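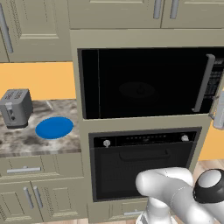 # Gripper trials, kitchen set

We've been swapping grippers on the simulated arm all November, and this kitchen is where most of the hours went! The plan was simple enough: take the Irka two-finger and the softer Sokow, give each of them the same jobs in the same rooms, and log every run. Each gripper gets 400 runs per room, with the controller settings left alone in between (tempting as it is to fiddle).

**Wall oven and microwave, one column.** I love this layout – a low oven door and a high microwave in the same stack make the arm work at two very different heights. The oven's handle is recessed, so fingertip shape matters a lot more than grip force.

**Plate and toaster on the marble.** The blue plate lies flat, and flat plates are mean to grippers. Irka missed it 127 times before we changed the approach angle, then only 35 in the next full batch. Sokow is still having its turn and I can't wait to see the numbers.

**Bar handles.** Silver bars on the drawers and cabinet doors, some upright and some level, so the wrist has to turn between jobs. Both grippers like these. The Olaniyan controller goes in on Tuesday, and the Jularel wrist camera after that.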